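Speaker notes: Ice Is an Ingredient
Bar staff evening, back room at Clisten
February 7, 2020

Start before they've all sat down. If I wait for quiet I'll be here till closing.

Opening: ask who in the room has measured their gin this week. Hands go up. Ask who has measured their ice. Wait. Let the wait get a little uncomfortable, then go on.

Say: a shaken sour comes out of the tin with a good share of water in it that wasn't there when you closed the lid. You bought the lime, you bought the rum, you argued with your distributor over the rum. The water came out of a machine next to the mop sink and you have never once tasted it.

Hand out the two cups now. Cup A is ice from the house machine, melted. Cup B is ice from a clean tray, melted. Don't say which is which. Somebody will claim they can't tell the difference, and that person should be invited to try cup A again at room temperature.

(Bring the cups covered. Last time they sat next to the onions.)

Part one: size. Keep this short, they've all read the same books. Small ice has more surface, so it chills fast and melts fast. Big ice is slower on both counts. A big cube in the shaker plus a couple of small ones is a decent compromise, and I've used it for years at the Vosine. Crushed is for drinks that start out too strong and too sweet and need to be argued with. Do not get into spheres. If asked about spheres, say they look very nice.

Part two: wet ice. Most of the trouble lives in this section, so slow down. Ice that has sat in an open well for an hour has a film of water on it, and that water goes straight in the drink before you've shaken anything. Tell the Zodness story here: 10 daiquiris for one table, first one made at the top of the well and last one made from the puddle at the bottom, and the guest with the last one asked very politely if it was the diet version. I was the bartender. Pause for laugh. If no laugh, move on, they're thinking about their own wells.

Fix: drain the well. Toss the old ice before the rush. Shake the scoop off. It's dull advice and I'm charging for it. 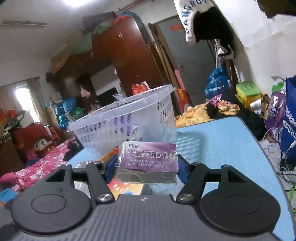 Cheuk-hei Lo wrote back after the last version of this talk that I was too hard on wet ice, and that in a stirred drink it hardly matters, you stir for less time and get to the same place. He had tried it with a Manhattan both ways and couldn't pick one from the other. Read this out more or less as he put it, it's a fair point and it wakes people up.

My answer: yes, for a stirred drink, if the person stirring is paying attention. Cheuk-hei pays attention. The rest of us have a ticket machine going and stir for as long as it takes to read the next order. With a shaken drink I don't think he's right at all, and I'll say so, and he can come to the next one and heckle in person.

Part three: shaking time. Demo. Two daiquiris, same recipe, 2 ounces of rum in each. First one gets a short polite shake of 6 seconds. Second one gets a proper go until the tin hurts to hold. Pass both down the front row with straws. Don't drink either of them myself until the questions are over. I know what happened in the fall.

Things people believe that I can save them from, if there's time:
Shaking harder makes up for bad ice. It makes bad ice go in faster.
Cold glasses are for show. Put one Martini in a cold glass and one in a glass straight out of the dishwasher and then tell me that.
Clear ice tastes better. It looks better. It also melts slower when it's one solid block, so I let people have this one.

Cost slide. Owners perk up here. Renato Manalo switched the service bar at Chuang to bought-in block ice and paid 50 dollars a week for it, and he says he stopped remaking so many drinks. I asked how many fewer. He said "fewer." Use it anyway, but don't dress it up as science.

Somebody will ask about whiskey stones. Be kind.

Questions. If there are none, ask the room when their machine was last cleaned, and let them sort it out among themselves.

Leftover lime goes to the kitchen. Take the good tins home this time.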